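Taking desktops apart in order

Published 2010-05-01

The bench supervisor at Otlow, a firm that strips retired office computers for parts, has a fixed opinion about the first five minutes of the job. "Read the label and write the number down before you pick up a screwdriver," she said. "Once the panel is off and the drive is out, you have a box of metal that looks like every other box of metal on the shelf."

Otlow took in 2,927 desktop towers over the past twelve months, most of them from schools and county offices. The intake from Bristolura, an insurance office that closed two floors in March, accounted for 471 of those. Each machine is logged, opened, stripped to a set order and sorted into bins for resale, spares or scrap.

The order matters more than speed, the supervisor said. Power cord off, then the power button held down for a few seconds, then the case laid on its side and the panel removed. Drives come out next. "The drive is the only part with somebody's payroll on it. It gets its own tag and its own locked bin, and it does not sit on the bench while you go to lunch."

Processors follow the drives. On the office towers she sees most, the chip is held under a metal bracket with a lever, and the heat sink has to come off first. She runs the machine for a short while beforehand if it still boots, to soften the old thermal paste. Pulling a cold heat sink straight up can bring the chip with it on some older sockets. "Twist a little, then lift. If it doesn't want to move, you stop and warm it."

The empty socket is then the most delicate thing in the case. She keeps a box of plastic socket covers salvaged from new boards and fits one as soon as the chip is out. A single bent contact turns a resale board into a scrap board, and she does not consider straightening them worth the labor. Of the last 78 boards rejected at test, 30 had socket damage.

The benches were another decision. Otlow used to work on plywood with rubber matting on top, and the mats held screws in every cut and curl.
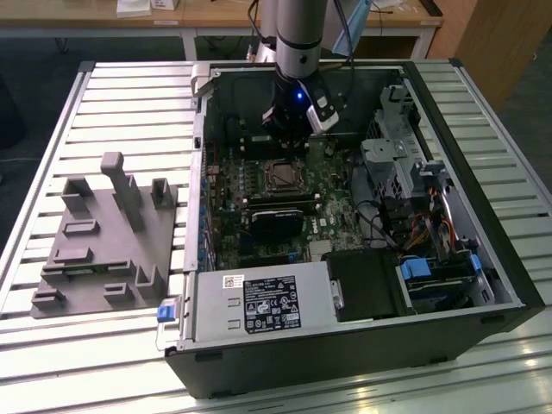

"With slats you lose a screw through the gap now and then, and it goes in the tray underneath," she said. "I would take that over a screw loose in a power supply." The metal top is also bonded to ground, and the wrist straps clip to the bench leg.

Memory and cards come out after the processor. Graphics cards are checked for a retaining catch at the end of the slot, which breaks easily when a card is pulled against it. Cables are left for last - they are unplugged by the connector, bundled by type and weighed.

Records are kept in Onitar, a small inventory program the firm had adapted for its own use. It replaced a set of paper sheets known in the shop as the Munteanu forms, after the consultancy that drew them up. The supervisor still prints the old sheet for new hires. It has one line per part, in the order the parts leave the case, and a blank at the bottom for anything found inside that should not have been there. Paper clips are the usual entry.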